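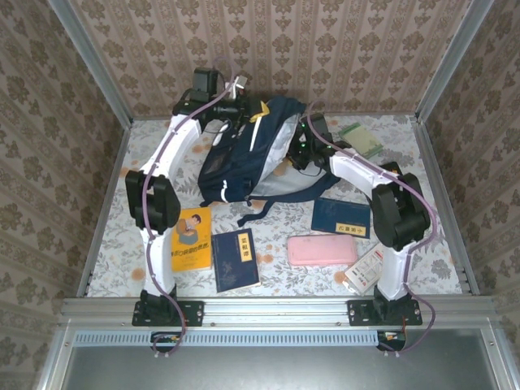 Figura 1. Célula de dos brazos sobre raíl de aluminio, con mochila y libros.

Tema 4. Presupuesto de una célula bimanual

Partida fija: brazos, raíl y cerramiento. Partida variable: pinzas, cables y almohadillas. Para la práctica, el límite es de 4000 euros y se reservan 80 para objetos de ensayo. Pedid oferta a Juvix y a Ridier, con portes.
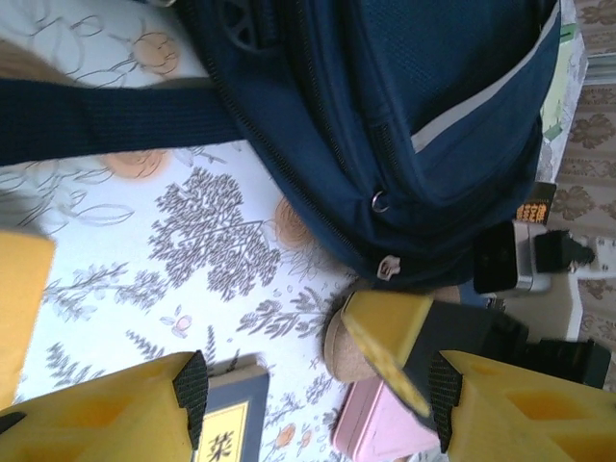
Figura 2. Dedos amarillos con almohadilla negra texturizada.

Los dedos se presupuestan por pares. Entrega: lunes, a las 11, a Liudmyla Hrynyshyn.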